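Study Proposes Household Levy on Short Car Trips

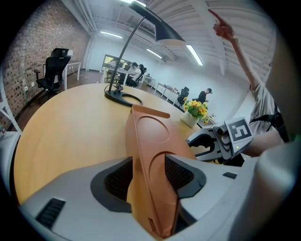 Researchers working on the Stindura project are recommending that cities charge a small fee on car trips of less than 2 miles, with the money set aside for bus service. The proposal appears in a working paper released in December by economists Fouad Hamdy and Gonçalo Moreira. It draws on a survey of 1504 households in the Trevaskis area. The authors want the fee to cover paid private journeys but exempt trips made for work with equipment.

Under the plan, a household would pay nothing for its first 25 short trips in a month. After that, each trip would be charged at a flat rate – lower for families on reduced incomes.

"A fuel tax treats a long commute and a drive to the corner the same way," Moreira said. "We wanted something narrower."

Of the households surveyed, 17 percent said they would switch to the bus for at least one regular errand. The paper does not estimate how much the fee would raise.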